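Kapitel 6
Schotter, Pässe, Höhenmeter: Wie man eine Strecke plant

Meine erste große Schotterrunde habe ich mit dem Finger auf der Karte geplant, und genauso sah sie dann auch aus. Von Prandwood hinüber nach Grarik, das waren auf dem Papier 47 Kilometer, ein hübscher Nachmittag also, dachte ich mir (ich war jung und hatte ein neues Rad). Den Suvarna-Sattel auf 2781 Metern hatte ich zwar gesehen, aber eben nur als kleine Zahl neben einem Strich. Angekommen bin ich im Dunkeln, mit leeren Flaschen und einem sehr stillen Mitfahrer. In diesem Kapitel geht es deshalb um alles, was zwischen zwei Punkten auf der Karte steckt!

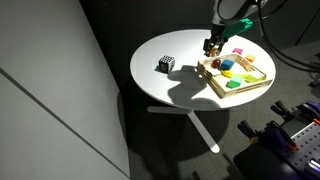
Fangen wir mit dem Abschnitt an, dem kleinsten Baustein jeder Planung. Ein Abschnitt reicht so weit, wie sich Untergrund und Steigung ungefähr gleich anfühlen: die Waldstraße bis zur Furt, die Rampe bis zur Baumgrenze, das offene Stück oben. Ich stelle mir die Strecke gern als flaches Holztablett vor, wie es da auf dem weißen runden Tisch steht, und jeden Abschnitt als ein Teil, das man einzeln in die Hand nimmt und wieder hinlegt. Wer den ganzen Pass auf einmal abschätzt, verschätzt sich fast immer, meistens zu den eigenen Gunsten.

Für jeden Abschnitt schreibe ich mir Länge, Anstieg und Belag auf, dazu die letzte Stelle, an der man noch vernünftig umkehren kann. Rosário Quintela, mit der ich viele dieser Wege gefahren bin, notiert zusätzlich das Wasser. Das habe ich übernommen, nachdem wir im Juli an der Nordseite vor einem trockenen Bachbett standen.
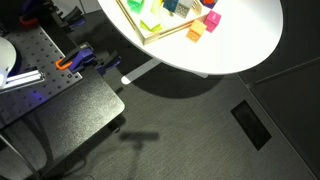 Abb. 6.1: Bunte Bausteine, im Tablett und daneben.

Beim Belag wird es knifflig, denn Karten sind da großzügig. »Befestigter Weg« kann feiner Splitt sein, auf dem man dahinrollt wie auf Asphalt, oder faustgroßes Geröll, das man schiebt. Die alte Minenstraße am Fullon ist so ein Fall: unten tadellos, nach der zweiten Kehre ausgewaschen, und nach der Schneeschmelze liegt gern mal ein Baum quer. Ich rechne auf solchen Stücken mit halbem Tempo und freue mich, wenn es schneller geht. 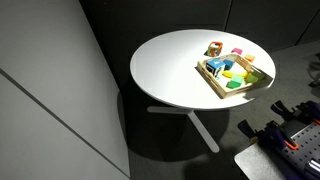

Abb. 6.2: Tablett mit Bausteinen auf rundem Tisch.

Dann die Höhe. Der Gipfelweg am Fullon endet auf 3981 Metern, und dort oben tritt man anders als im Tal, egal wie gut man trainiert ist. Wie man die dünne Luft in die Zeitrechnung einbaut, sehen wir uns in Abschnitt 6.1 an. Legt euch dafür schon mal Karte, Bleistift und ein kariertes Blatt bereit.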